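Getting an arm to close a flip lid for our student project?
Asked May 6, 2020

We're a small student team at Kornham entering the Drinduno challenge, and the lid task is brilliant fun! Our arm starts above an open cream container with the flap tilted part way up.
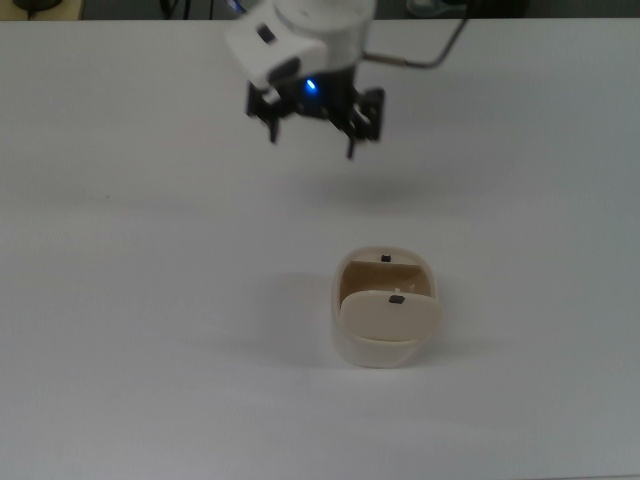 Answer 1 (99 votes)
Great task! Come in lower than feels natural and tilt the wrist, so the fingertips meet the flap at an angle. Ours at Keveck spent ages pointing straight down and kept missing. Go slowly near the table too, your fingertips will be very close to it.

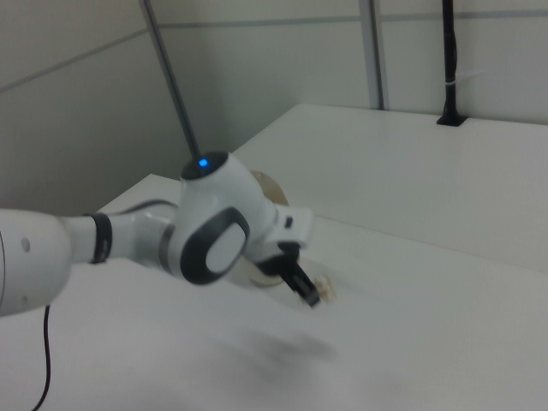
Can we practise on different containers?
Any small one with a hinged flap will do for practice, but do your last runs on the one you'll enter with.

Answer 2 (2 votes)
Just grip the flap, much easier than pushing. Strap the cable to the forearm and leave a long loose loop after it. We logged 869 tries before September and the cable spoilt loads of them!!

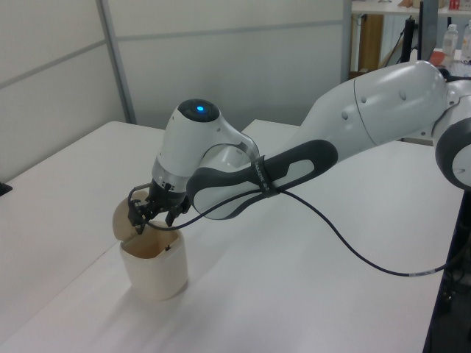

Gripper holding the flap, cable strapped to the forearm

Answer 3
Following, we've got the same task at Assunção.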